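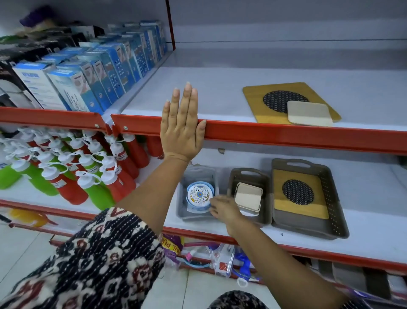 Windholm Allotment Society, spring meeting, March 25, 2023. I'm doing the minutes again, so you get my version, which is longer than Oddur's and has more about tea in it. We met in the back room at Dimon and started late while Meifang hunted for the key to the urn. Item one was the seed swap, and most of that was about what we keep the seeds in. Paper envelopes went soft in the shed over the winter and I lost all my climbing beans, so I've been looking at tubs with proper lids. The round blue one with the white floral lid, down on the shelf below the red edge, is the sort I mean. Dagný thinks the flowers are a bit much for a shed. I like them! We agreed I can spend up to £40 on tubs, any pattern, and Dagný will write the labels as her handwriting is the only one we can all read.

Present: Oddur Ásgeirsdóttir (chair), Meifang Ye, Dagný Ladefoged, Jhonatan Valderrama, me, and a good crowd from the lower plots who came in after the tea was made.

Apologies: Heiðrún Hafþórsson, who has her sister staying.

Last minutes: the ones from February were passed with one change. I had put down that Jhonatan offered to rebuild the compost bays. He says he offered to look at them. Changed.

Seed swap, the rest of it: we'll hold it in the same room as last year, doors at two. Please bring seed you saved yourself or packets that are still in date. Meifang asked if we could have a separate table for squash and pumpkins, after the mix-up where half of us grew the same enormous grey thing and couldn't give it away. Agreed. Tomato seedlings are welcome too, but take home whatever doesn't go, please, I had trays of them on my stairs until June.

Water: this took ages. The bill came to £321, which is more than last year, and Oddur read it out twice. Jhonatan thinks the tap by the bottom gate has been dripping all winter and he's going to put a new washer on it. There was a long chat about hoses. Some people feel hoses should be banned outright, and some people have bad backs and feel very differently. In the end we voted to keep hoses but only if you're standing there holding the end of it — no leaving it in a bed and wandering off for a natter. Meifang voted against and would like that written down, so there it is.

Plot 3: it's been empty since the autumn and the brambles are coming through to the Þorgeirsson side. The Þorgeirsson family have been very patient. Oddur has offered it to the next two names on the waiting list as halves, and one has said yes. If the other doesn't answer we go down the list. Dagný asked whether whoever takes it could have the first few months free, seeing what they'll be digging out. I thought that was fair and so did nearly everyone. Agreed.

Compost bays: Jhonatan has now looked at them. The middle one is rotten at the back and the other two will do another year. He can get pallets from Pornance for nothing if somebody with a van will fetch them. I haven't got a van. If you have, ring him, evenings are best. Also, could whoever is putting whole cabbages in please chop them up first? It's all just sitting there like a bowling green.

Shed: the padlock is stiff and wants oil. The strimmer is back from being mended and starts on the second pull now. Sign it out in the book, even if you're only having it for ten minutes. The good wheelbarrow has gone missing again and I'm not accusing anybody, but it has a green handle and I'd be glad to see it.

Any other business: Heiðrún sent a note asking about a bench by the pond. Everybody liked the idea and then we got on to who'd pay for it, so it's been put on the list for next time. Dagný brought rhubarb cake, which was lovely, and the recipe will go up on the noticeboard once she's found it. Someone at the back asked about chickens. Oddur said no, same as last time, it's in the lease.

Jobs to do: me, tubs. Dagný, labels and recipe. Jhonatan, washer and pallets. Oddur, letter about plot 3. Meifang, oil for the padlock, and a second key for that urn.

We'll meet again after the swap and I'll pin the date on the shed door.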